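# ロボット部に棚の授業を
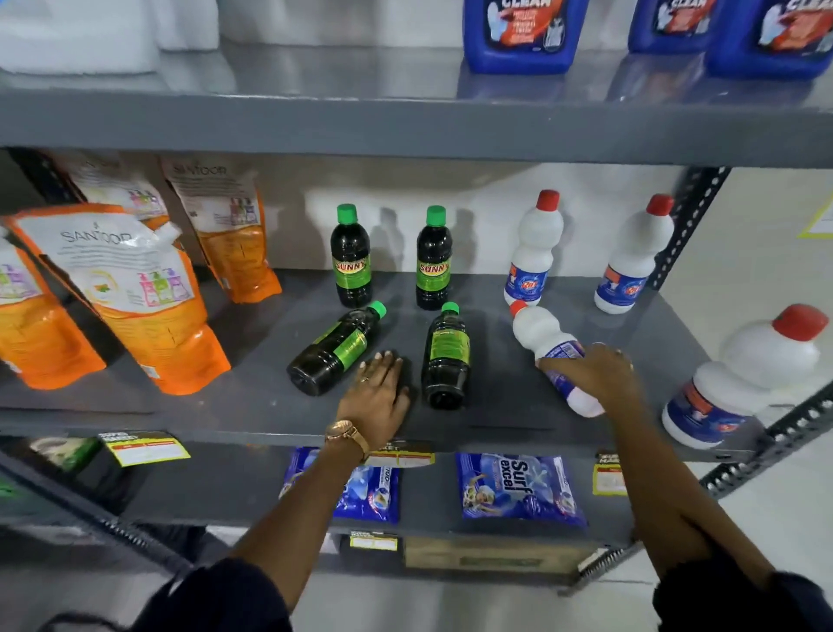

**アイリーン・ルンバオ**
クリンダノ工科高校 ロボット部顧問(情報科)

横倒しになったボトルを片手で押さえ、もう片方の手で別のボトルをつかむ。棚の商品を直すとき、人はたいてい両手を使う。うちの部の生徒がこれに気づいたのは、ロボットを作り始めてから半年もたったころだった。気づいたときには、アームが一本の機体がほとんど完成していた。

私はロボット部の顧問になって六年になる。この文章では、高校のロボットの授業や部活に、人間が手で作業をする時間をもっと入れるべきだという話をしたい。安全教育の話ではないし、昔ながらのものづくりが大事だという話でもない。自動化しようとしている作業を、自動化する本人が十分にやっていない。そのことが問題だと私は思っている。

うちの部は毎年、ユルナー杯という地区の大会に出ている。参加校は13校で、課題は前の年の秋に発表される。去年の課題は「商品棚の整頓」だった。乱れた棚を、制限時間のあいだにできるだけ元の状態に近づける。倒れているものは立て、向きは正面にそろえ、違う場所に入ったものは正しい場所へ戻す。満点は200点で、そのうち30点が「見た目」の点だった。

課題が出た日、部室ではすぐにアームの話が始まった。自由度をいくつにするか。グリッパーの指は二本か三本か。カメラは手首につけるのか、土台につけるのか。棚をどう直すかという話は、私の覚えている限り一度も出なかった。倒れたものを立てるだけだから簡単だ、と全員が思っていた。私もそう思っていた。

生徒たちは部品メーカーのヴォノのキットを土台に機体を組んだ。良いキットで、説明書も親切である。冬休みの前には、机に置いた空のペットボトルを立てられるようになった。動画を撮って保護者にも見せた。そこまでは順調だった。

行き詰まったのは、部室に本物の棚を入れて、本物の商品を並べてからだ。洗剤のボトル、詰め替え用のパウチ、粉洗剤の袋。中身が入っているものばかりである。ボトルは机の上の空ペットボトルより重く、倒れたボトルの隣にはほかのボトルが立っている。アームが近づくと隣に当たる。隣が倒れて、その隣のパウチに寄りかかる。パウチは形が決まっていないから、押されるとずるずると前に出てくる。一つ直そうとして三つ乱すということが、毎回起きた。

生徒は認識の精度を疑った。カメラの画像を集め直し、ラベルの文字が読めるように照明も変えた。二月いっぱいをそれに使ったが、点はほとんど伸びなかった。

三月に、部員の一人が学校の近くの日用品店でアルバイトを始めた。エスファハニという店で、洗剤と掃除用品の棚が二列ある。私がたまに電池を買いに行く店でもある。その生徒が二週間ほどして、部室でこう言った。「先生、棚って、直す順番があります」

聞いてみると、店では倒れているものから直すわけではないという。まず奥に空きがあるかどうかを見る。空きがあれば、手前の立っているものを先に下げて場所を作る。それから倒れたものに手をつける。寄りかかっているものがあるときは、片手で支えてからもう片方で抜く。パウチの列はボトルを全部片づけてから最後にそろえる。先にそろえても、ボトルを触ったときにまた動くからだ。蓋が横を向いて転がっているものは、立てる前に蓋の緩みを確かめる。立てるときに握るのは胴で、蓋は持たない。

どれも説明書には載っていないし、大会の要項にもない。店の人に教わったのかと聞いたら、教わったのは蓋のことだけで、あとはやっているうちに自分でそうなったと答えた。

それから部では、放課後の最初の二十分を手の作業にあてた。一人が棚を乱し、一人が直し、残りは見て書く。書くことは決めておいた。どの手が先に出たか。触る前に何を見たか。どこで迷ったか。やり直したのはどこか。

生徒の最初の記録はひどいものだった。「ボトルを立てた」としか書いていない。立てる前に左手が隣のボトルの頭を押さえているのに、それを誰も書かない。本人に聞いても、押さえた覚えがないと言う。自分の手が何をしているかを、人はあまり知らない。四月に入ってから、ようやく読める記録が出てきた。ある生徒の記録には「左手は何もしていないように見えるが、ずっと棚板に触っている。高さを測っているのかもしれない」とあった。私はこの一文に良い点をつけた。正しいかどうかはわからないが、見ていなければ書けない文だからである。

機体のほうは、アームを二本にする時間も予算ももうなかった。代わりに、土台に短い押さえ棒を一本足した。動くのは前後と上下だけで、先端に滑り止めのゴムが貼ってある。材料費は700円で済んだ。直す順番も書き換えた。奥の空きを調べ、手前を下げ、倒れたものを抜き、パウチを最後にそろえる。認識の部分には手を入れなかった。

大会の結果は六位だった。前の年は十一位である。順位が上がったのはうれしいが、それを根拠にするつもりはない。ほかの学校の調子もあるし、課題も年ごとに違う。私が根拠にしたいのは、三月より前の生徒たちが、自分の機体がなぜ失敗するのかを言葉にできなかったという事実のほうだ。「認識が悪い」「トルクが足りない」という言い方はできた。「隣を支えずに抜いたから倒れた」とは言えなかった。その言い方は、自分の手で棚を直した人間の頭に入ってくる。

反対意見もいくつか聞いているので、順に書いておく。

一つ目は、時間がないというものだ。部活の時間は限られていて、工作とプログラムだけで手一杯だという。これはよくわかる。うちも平日は二時間しかない。ただ、去年の二月に私たちが照明の調整に使った時間を思うと、一日二十分は高くない。早い時期にやれば、後の時間が減る。秋のうちにやっておけば、アームを一本にするという決定そのものが変わっていた可能性がある。

二つ目は、人間の真似をさせる必要はないというものだ。同じ大会に出ている学校の顧問で、機械科のアシュリン・ギルマーティン先生がこの立場である。先生の学校は、棚板の手前に薄い板を差し込んで、列ごとまとめて引き出すという機体を作った。人間ならまずやらない方法で、順位もうちより上だった。先生は大会の後、人間の手を見すぎると、手の形をした機械しか思いつかなくなると私に言った。

この意見は半分正しいと思う。洗濯機は人間の洗い方を真似ていない。棚の整頓にも、手とはまるで違うやり方があってよい。けれども、ギルマーティン先生の機体が列ごと引き出せたのは、一つずつ抜くと隣が倒れると知っていたからではないか。そう尋ねたら、先生の家は昔、酒屋だったそうだ。瓶の棚を子どものころから触っていたという。先生はそれを自分の意見への反証とは考えていないが、私は少しそう考えている。真似をするかどうかは後で決めればよい。決めるためには、まず作業を知っていなければならない。

三つ目は、生徒の側から出た。退屈だというのである。ロボットを作りたくて入部したのに、洗剤を並べさせられる。これを言った一年生は、五月の連休明けに実際に部を休みがちになった。私のやり方にも悪いところがあった。最初の週、何のためにやるのかを説明せず、とにかく直して書けと言った。順番を変えて、まず機体に棚を触らせて失敗を見せ、その後で同じ乱れ方を手で直させるようにしたら、文句は減った。その一年生は今は週に三日来ている。退屈が消えたとは言わない。退屈な作業だから機械にやらせたいと人は考えるのであって、その退屈さを知っておくことも勉強のうちだと私は考えている。

もう一つ、生徒には言いにくいことがある。棚の整頓を仕事にしている人がいる、ということだ。

要項には、この作業は「単純作業」と書かれていた。発表会でも、うちを含めてほとんどの学校が、スライドの一枚目に「単純作業の自動化」と書いた。私はそのとき何も言わなかった。アルバイトをしていた部員が、発表の練習のときにそこを「繰り返しの多い作業」に直した。理由は聞いていない。ただ、直したあとの言い方のほうが正確である。エスファハニの店の人は、棚の前に立って数秒見ただけで、どこから手をつけるかを決める。うちの機体はそれに一分以上かかり、しかもよく間違えた。そういう作業を単純と呼ぶと、失敗したときに原因を探す場所を間違える。二月の私たちがそうだった。

将来、棚を直す機械が店に入るのかどうか、私にはわからない。入るとしたら、作るのは今の高校生の世代だろう。そのときに、店の人から話を聞いて意味がわかる技術者であってほしい。「パウチは最後」と言われて、なぜですかと聞き返せる程度でかまわない。聞き返すには、自分でもやってみて、先にそろえたパウチがボトルに押されて崩れるのを一度は見ていたほうがよい。

具体的な提案を書く。

大会の主催者には、要項に手作業の記録を加えてほしい。課題の作業を部員が手で行い、その観察を二ページ程度にまとめて提出させる。配点は見た目の点から少し回せば足りる。審査の手間が増えることは承知している。けれども今の書類審査には回路図と部品表があり、作業そのものについて書く欄がない。部品表を読んでも、その学校が棚のことをどれだけ考えたかはわからない。

学校には、課題が発表されてから最初の二週間、キットの箱を開けないことを勧める。うちは今年そうした。生徒は箱のまわりをうろうろしていたが、二週間は持った。今年の課題は食器の片づけで、部室には家庭科室から借りた皿と椀が積んである。手で片づけて、書いて、話し合う。その結果、今年の班の一つは、アームの設計より先に皿を置く台の傾きを決めた。よい設計になるかどうかは、まだ見ていない。

店や工場で働いている人を部活に呼ぶことも勧めたい。技術者を呼ぶ学校は多いが、作業をしている本人を呼ぶ学校は少ない。うちは夏前に、エスファハニの店の人に一時間だけ来てもらった。部室の棚を見て最初に言われたのは、棚板が低すぎるということだった。上の段との隙間が狭いと、奥のボトルに手を入れるときに手首が当たる。本物の店ではそこを先に調整するのだそうだ。私たちは半年間、その高さのまま機体の手首の動きばかり直していた。

その日のうちに棚板を一段上げた。それだけで、奥のボトルに届く回数が増えた。大会の棚の高さは決まっているから、本番には使えない。記録用のノートには、押さえ棒の図の隣に、生徒の字で「棚のほうを直すという手もある」と書いてある。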